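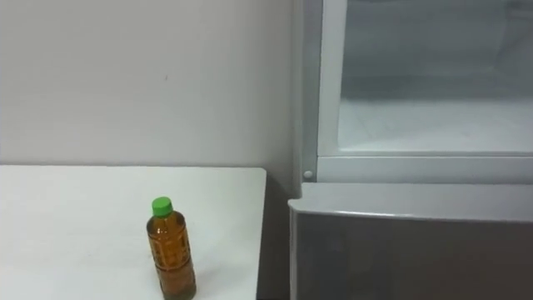 The bottle and the fridge, club room at Garside.

Kitchen tips for clubs teaching an arm to fetch and put away

I help out with the student robotics club at Garside, and I'll say at the start that I don't think a machine that moves tea to a fridge is much use to anyone. My gran can do it. But the Tunlow competition has a kitchen round every January, the students want to enter, and a fair bit of their trouble comes from the kitchen end of things. So these are kitchen tips more than robot ones.

Pick one bottle and stick with it. Ours is tea with a green cap, and the cap is easy to find against a white wall. Gavin Chisholm wanted to train on six different drinks from the first week. Fine, if you have six times the evenings. We don't.

Keep the bottle full and the lid done up tight. A half-empty one slops about and tips sooner, and a soft one buckles when it's squeezed. Change it when the plastic starts to crease.

Wipe the table before each session, then dry it. A damp top lets the bottle skate off sideways at the first touch. Plain water and a cloth will do. The spray polish somebody brought from home made things worse.

Mark where the table legs stand with tape on the floor. A nudge with a hip is enough to spoil an evening's work, and you will blame the software for an hour first.

Go for a grip high on the bottle, near the cap, if your hand is the fingered sort. I was told this would pull it over. It did so less often than a low grip, though I wouldn't swear to the reason. 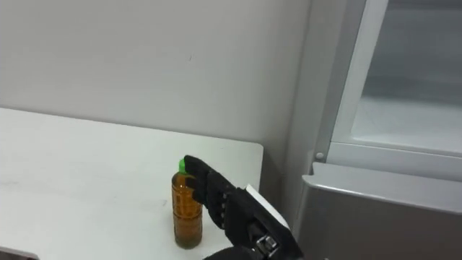
Elspeth Sutherland wrote in to say she thinks I'm too hard on it. Her lot at Lamville spent a whole term on one cup, she says, and the students learned more from the spills than from any lesson she gave. She would also put a tray under everything.

I'll give her the tray. As for the learning, I'd like to see it written down. Our log has 200 tries in it, and 60 of those say only "nearly", which could mean anything. Write what happened: slipped, missed, knocked over, held. Flora Niven has started doing this and her pages are the only ones I can follow.

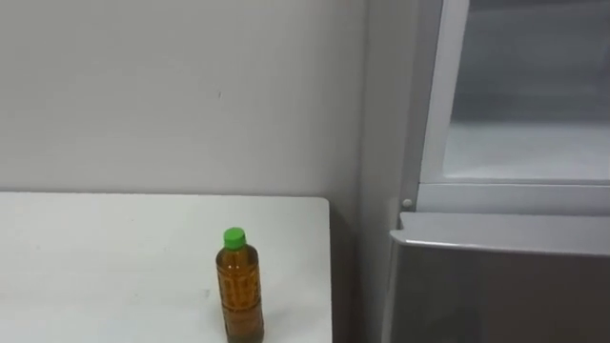
The other thing to watch is the fridge. Don't leave it standing open through a long session with food in it. Empty it first, switch it off at the wall if you can, and put an old towel along the bottom for the drips. Wipe the door seals afterwards or they'll go black.

Check it stands level, too. A folded bit of card under one foot cured a door that kept swinging by itself.

Gregor Rankin asks whether the arm will ever shut the door after itself. I have my doubts. Send your own tips to the club, and please say how many times you tried them.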